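Stelis Bimanual Data Collection Guide
Section 4. Preparing the Gridded Work Surface

4.1 Purpose

The placement study compares policies trained on demonstrations with controlled start positions against policies trained on free placement. Both conditions use the same table. The grid gives the operator a repeatable way to set the start position of each object, and it gives the analysis script a cell label for every episode. Complete this section before running arm calibration (Section 5).

4.2 Covering and taping

1. Clear the table between the two arm bases. Park both arms in the raised position and press the hold switch.

2. Roll out brown kraft paper and pull it flat. Fasten the edges to the underside of the table. Small creases are acceptable. Replace the paper if a fold lifts high enough to catch a fingertip.

3. Lay the horizontal lines in blue painter's tape, starting with the one nearest the far edge. Then lay the vertical lines across them.

4. Press each crossing down with a flat tool.

5. Label the cells in the session file. Do not write on the paper. Column letters run from the left arm to the right arm, and row numbers run from the far edge to the operator.
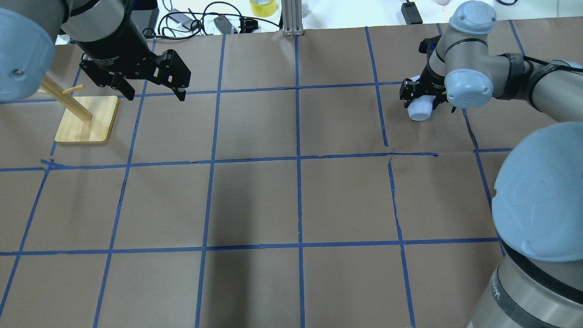 Reading time: 2 min | Section 4 of 9

Cells need to be only roughly square. A line that wavers or has a short gap does not require new tape, because cell membership is decided from the surveyed crossings and not from the tape itself. Survey the crossings again whenever a strip is replaced.

4.3 Placing objects

6. Load the placement list in Cuvar and select the session condition: GRID or FREE.

7. For GRID, set the wooden stand in the cell shown on the screen. The whole base must lie inside the tape. If the dowels lean toward an arm, confirm that the wrist can pass without contact.

8. Set the second object in its own cell. Do not place two objects in one cell.

9. Release the hold switch. Bring each gripper over the paper at low speed and open and close it once.

10. Start recording. The first motion of either arm marks the start of the episode.

CAUTION: Keep cables and power adapters beyond the far edge of the paper. A cable lying across a cell can be dragged by a gripper finger and will invalidate the episode.

CAUTION: Do not reach into the grid while either arm is enabled.

NOTE: The right arm's lower joint can hide the ends of the horizontal lines from the head camera. Cells in the hidden area are excluded from the placement list by default. To include them, enable the wrist views under Sources.

4.4 Session size and reported result

One session is 120 episodes, split evenly between conditions. Stop for 15 minutes at the midpoint and repeat step 9 before continuing.

In the Flollton trials, completed in November, policies were trained on 1,000 episodes per condition. The GRID policy was more reliable on start cells present in training. The FREE policy lost less when the stand was placed across a tape line. Mixed training was tested on only 2 tasks and is not recommended as a default. See Grigaitė, Technical Note on Start-State Coverage, for the evaluation protocol.

Revised Monday, January 27, 2020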